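Emptying the odds-and-ends box, part one

Posted in Home, March

I have never trusted decluttering advice. Most of it seems to be written by people who own one vase. But Nhung Nông had lent me her copy of the Diệp method (four pages, stapled, very sure of itself) and kept asking how I was getting on with it, so I gave in and started on the big cardboard box.

The method says to lay things out on the bed, so you can't sleep until you've dealt with them. I call that blackmail. I did it anyway, on the bear sheet, and I was already arguing with it over the shiny packets. Is a packet clutter? Diệp says anything still sealed should go to someone who'll use it. I say a sealed packet is the one thing in the house that isn't doing any harm. 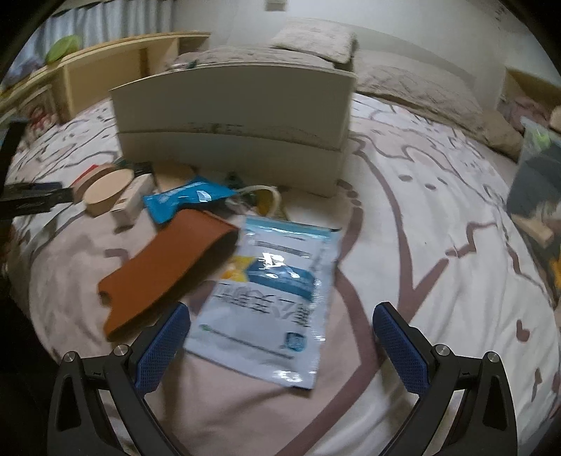

What I kept, and why I doubt it

The orange-brown sleeve stays, though it looks like leather and I wouldn't swear to more than that. I bought it from Jutside two years ago to go round something I no longer own. Thiện Phùng thinks it would do for pens. Thiện thinks most things would do for pens.

The disposable gloves stay too, as I do clean the oven now and then — less often than I tell people. The beige half-moon piece is harder. Felt, foam, I've squeezed it and I still can't decide. It may have come with the Hitska shelf, and if I throw it out the shelf will start to wobble the same evening.

As for the round wooden disc, I've moved house with it twice and never put a cup on it. It can go.
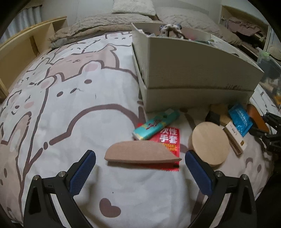 Gloves, the half-moon and the disc, with the box still to do.

The last page of the method promises a "lighter feeling" by bedtime. I felt hungry, mainly. Nhung says I should have started with a drawer. Part two will be the rest of the box, if I get that far before I need the bed.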